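Sólveig Bisgaard
16/08/2018

Notes on the Wurier two-finger paper handling kit, from the bench at Undthorpe. Thread.

1/ The kit is sold as an add-on for small arms: a gripper, a wrist camera bracket, a cable and a license for the Nasution software. Billbridge is the reseller. I paid list price and have no deal with either.

2/ Why paper: we kit craft packs for schools. Cards and pens are easy. Loose colored sheets are the part we still do by hand, and suction cups pick up doubles.

3/ Setup took most of a morning. The bolt pattern matched our flange. The cable was too short for our routing, so the connector sits on the forearm under a strap. Billbridge lists a longer one as a separate item.

4/ The camera bracket is rigid and holds its angle. Kjell Sundqvist removed it and refitted it twice to check, and calibration did not need to be redone either time.

5/ Calibration itself is a printed target and a wizard. Clear steps, slow progress bar. The wizard forgets the tool name if you go back a page. Reported.

6/ Force control is the selling point. The setting is a unitless slider from 0 to 255. We started at 235, as the quick start says, and it left marks on every sheet. At 20 it holds a single sheet and does not mark it. The quick start should be rewritten.

7/ Flat paper is the weak case. With the sheet flush on the table the tips slide over it. The edge has to be lifted first, or the sheet needs a fold to close on. Software has a "scoop" routine for this. It works on heavier stock and fails often on thin stock.

8/ Folded or crumpled paper is the strong case. A raised crease between the tips is what this shape of finger is good at. Narrow tips, small contact area, little chance of catching the sheet below.

9/ View from the wrist, tips on either side of a fold in orange sheet:

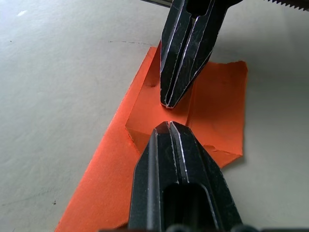
2 min read

10/ The black finish has worn to bare metal along the edges and grooves. It makes no difference to grip, but the bright lines can confuse the edge detector in Nasution if you leave the fingers unmasked. Draw the mask by hand. The automatic one misses the lower finger.

11/ The paper tears if you pull sideways after closing. Lift first, then travel. The default motion blends the two. Turn blending off under Motion > Advanced.

12/ Larasati Latuheru asked about cycle time. Around 3 seconds per pick with blending off, from approach to release. A person is faster. For us the arm runs while people do other packing, so it still counts.

13/ Support: Aurélien Bodin at Billbridge answered the same day and sent a config file that fixed the gripper timeout. The file is not on their download page yet.

14/ Would I buy it again? For folded stock, yes. For flat thin sheets, wait for the November release, which is meant to replace the scoop routine. I will rerun the same stock on it and post the settings in a new thread.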